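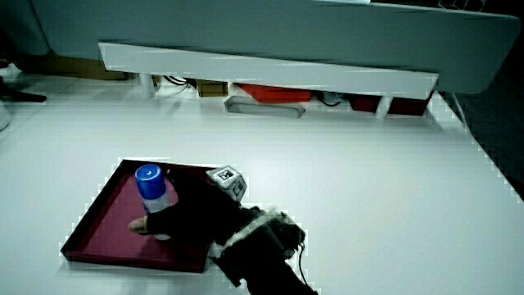

**Tangen, November 2, 2023.** Gavgate has issued a recording procedure for hand demonstrations used to train its Druron pick-and-place software. The procedure takes effect in 13 days at the company's Tangen and Ovosmont sites.

Operators must check the marker on the back of the glove before each session and again after every 200 grasps. Only the tray and the object to be handled may be on the table within reach of the hand.
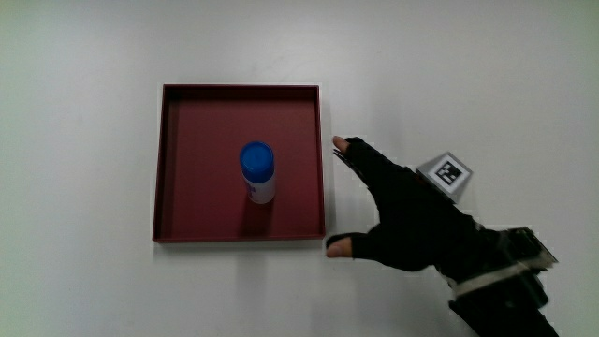
Recordings with a hidden marker for more than 2 seconds are to be rejected. Session logs will be kept for 9 months.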